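Last edited 8/1/24 by Vaida Mockus. If you have the older copy of this file from October, please delete it, the column names are changed.

# Prusby Rooftop Swift Counts

This folder has the counts of swifts and other birds which we make from upper floors in Prusby, and the small scripts for cleaning them. The counts are done in the evening from windows. We started because the old roofs in the center are being repaired one after another, and we wanted to know which ones still have nests before the scaffolding comes.

## What is in the folder

- `counts.csv` : one row for each watch, 485 rows at the moment
- `sites.csv` : the 21 windows we watch from, with floor and facing direction
- `roofs.csv` : 153 roofs, each with a short code and the type of covering
- `nests.csv` : confirmed nest holes only
- `notes/` : scanned pages of the paper notebooks
- `scripts/` : cleaning and plotting

The raw notebooks are kept by Wayne Sedgwick. If a number in the table looks wrong to you, write to him first and he will look at the page.

## How a watch is made

A watch takes one hour and ends at sunset. The observer stays at one window and writes down every group of swifts that passes lower than the highest roof on the site card. Birds flying very high are not counted, but you can put them in the `remarks` column.

Please close the inner curtain behind you if there is one, and turn off the room lights. With the lights on you see mostly yourself in the glass after half an hour.

Each site has a card which shows the roofs with their codes. Keep to the codes on the card even when you know the street names, as several houses in Prusby have two addresses.

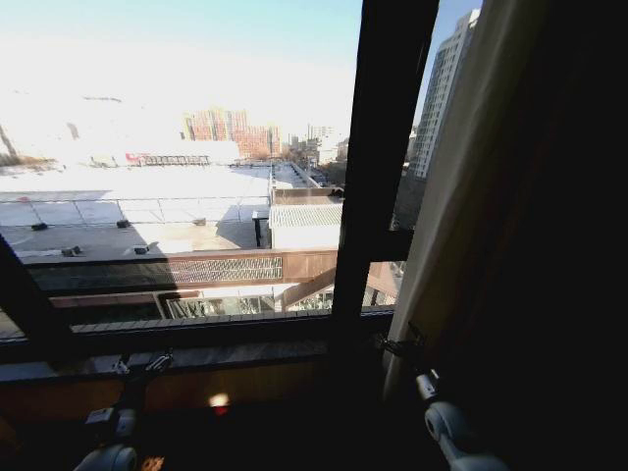
*View over the rooftops from a high floor, with the thick upright bar between the two panes.*

When a window has such a bar, we treat the two panes as one site with two sectors, `L` and `R`. Choose your place before the hour begins and do not move from it. If you lean to one side, the bar covers other roofs and the sectors are no longer the same as in the earlier watches. A bird that goes behind the bar and comes out again is one bird.

## Columns in counts.csv

| Column | Meaning |
|---|---|
| `site` | site code, see `sites.csv` |
| `start` | local time, 24 hours |
| `sector` | `L`, `R`, or `A` for windows without division |
| `roof` | code of the nearest roof, may be empty |
| `low_pass` | number of swifts in low passes |
| `entry` | birds seen to enter a hole |
| `haze` | 0 to 3, see below |
| `obs` | initials of the observer |
| `remarks` | free text |

Haze 0 means that you can see the Jurotell water tower clearly with all its ribs. Haze 1 means the tower is visible but flat. Haze 2 means you see only the outline, and haze 3 means it is gone. Sites which do not face the tower use another landmark, written on the card. Derek Goodall proposed this scale and it works better than the percentages we had before.

An empty cell in `entry` is not the same as zero. Empty means the observer did not look for entries during this watch.

## Known problems

The watches are not spread evenly. Almost all of them are from the south side of the center, where our friends live, and the Nuchit quarter has only 8. I would not make a map of density from these data.

House martins were mixed with swifts in some of the first notebooks. Declan Bainbridge went through them and marked the doubtful rows with `martin?` in the remarks. We did not remove them. The script `clean.py` drops them by default, and with the option `--keep-doubtful` they stay.

Summer time was forgotten at three sites during the first season. The start times have been corrected in the CSV but not in the scans, so the two will differ by one hour.

Roof codes beginning with `E` were given by the Esano housing office in their own list. We kept them as they are. There are gaps in the numbers and this is normal.

## Running the scripts

You need Python 3.9 or newer and pandas.

```
pip install -r requirements.txt
python scripts/clean.py counts.csv out/clean.csv
python scripts/plot_site.py out/clean.csv --site P07
```

On Windows the plot script sometimes complains about the font. You can ignore the message.

## Use of the data

You may use the tables for any purpose if you name the project. The file `nests.csv` in the public copy has the house numbers taken out. People who need the exact holes for repair work can ask Jade Lockwood, and please give the roof code and the planned dates in your first message.

Corrections are welcome as issues or by mail. Please send one issue for each site, otherwise I lose the track.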